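Two arms, one bin: a morning with Tharushi Munshi

19 November 2020

I got to the lab early and Tharushi Munshi was already there, eating toast over the sink and complaining about batteries. I'd asked to talk with her about the paper her group put out in June, the one about teaching robot arms to clear up a messy table, and I figured we'd sit down somewhere. We never did sit down. She talks with her hands and she likes to be near the thing she's talking about, so we stood for most of two hours.

The work, if you haven't read it (it's pretty readable!), starts from a simple annoyance. You show a robot how to do a job by steering it through the motions yourself, over and over, and it learns to copy you. Fine. But it mostly learns the part where everything goes well. "You do 50 nice clean demonstrations and you feel great," Tharushi told me. "Then the robot bumps a battery, the battery rolls, and the poor thing has no idea what it's looking at. You never showed it a battery over there."

Her group's answer is a way of collecting demonstrations they named Stotinari. She says the name came from a road sign somebody misread on a long drive, and she wouldn't tell me who. The idea is to spend a good share of your demonstration time on the bad moments. The operator starts from a mess, sometimes one they made on purpose and sometimes one the robot made by itself, and shows only the recovery. Then they stop, set up another mess and go again.

I asked if that wasn't just practicing your mistakes. She laughed at me.

"Sort of, yes! But you're practicing the way out of them. If you learned to ski you spent a lot of time getting up off the snow, right? I sure did."

The task they keep coming back to is battery sorting. There's a bin, there's a tray with rows of slots, and every battery has to end up in a slot facing the right way. I was a little surprised by how much of our conversation was about which end of a battery is which. Tharushi has strong feelings here.

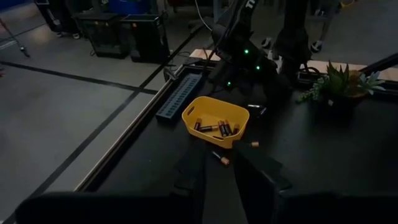
Batteries in and around the yellow bin, with the slotted tray off to the left.

She likes cylinders because they're rude, her word. They roll, they're shiny enough to throw glare back at a wrist camera, and two of them side by side can look like one fat one. And she likes the bin because its walls get in the way. "A battery flat in the open, okay, that's a nice day. A battery up against the wall of the bin, half hidden, and now your finger has to fit between the two? We lost weeks to that."

So how did it do? With the usual kind of demonstrations, the robot finished 14 of its 50 test runs without help. I'll admit I expected a huge jump after that, and the second number came out of her a bit slowly, because she wanted to talk about the conditions first. Same arms, same operators, same total hours of teaching. Under Stotinari it finished more than twice as many. She's careful about it, though. "It's one task family on our table. I'd love for somebody else to try it and tell me where it breaks."

Where it breaks for her own group is handing things over. When one arm has to pass a battery to the other, the recovery demonstrations help much less. Tyra Myklebust, who ran most of the teaching sessions, wandered in around then with her coat still on and had an opinion about that too.

"With one arm I know what a mistake looks like," Tyra said. "With two, I'm halfway through fixing it before I've decided whose mistake it was. The robot learns my hesitation. You can see it, it sort of dithers." She did an impression of a dithering robot, which I can't do justice to in print.

I wanted to know what the teaching is like as a job, hour after hour. Tyra says the first week is fun and the second is mostly about your shoulders. They keep sessions short now – six recoveries, then a break – and she swears the data got better once they did, though the paper doesn't claim that. "We didn't measure it," Tharushi put in quickly from across the room. Tyra rolled her eyes. I got the feeling they've had this one before.

Next up is seeing if the robot can ask for the demonstrations it needs. When it's unsure, it would stop and wait, and a person would take over from that exact spot. They have an early version, which they call Doris, and so far Doris asks for help far too often. Tharushi doesn't mind. She'd take a robot that asks too much over one that shoves a battery off the table with total confidence, and she's had plenty of the second kind.

I asked what she'd do differently if she started over tomorrow. She thought about it for a while and finished her toast.

"Start with the mess on day one," she said. "And buy more batteries. They go under everything."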